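Gramow Touch-Up Enamel, Grey and White
Supplied by Tema

Gramow is a single-pack enamel for painted metal trays, bins and cabinets in indoor use. It is brushed straight from the tin and needs no hardener. The finish is matt in grey and satin in white.

Clean the surface with Ostix degreaser and rub back loose edges with fine paper. Bare metal takes one coat of primer first – the enamel alone will not hold on it.

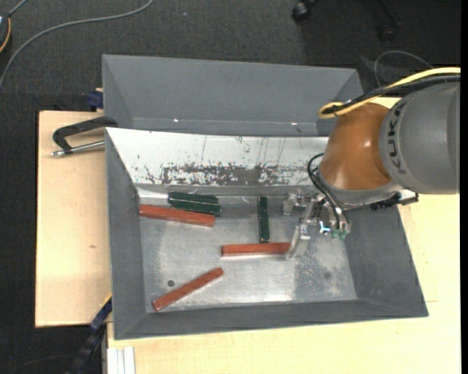

Reading time: 3 minutes

Scraped bands and chipped paint on sloping panels should be feathered out past the damage before coating. Scuffs on unpainted metal floors are left as they are.

Coats: two, thinly applied
Touch dry: roughly 3 hours
Order code: 2048
Thinner: Ostix T, sold separately

Data sheet revised 12/04/2018. Technical contact: Horațiu Ilie.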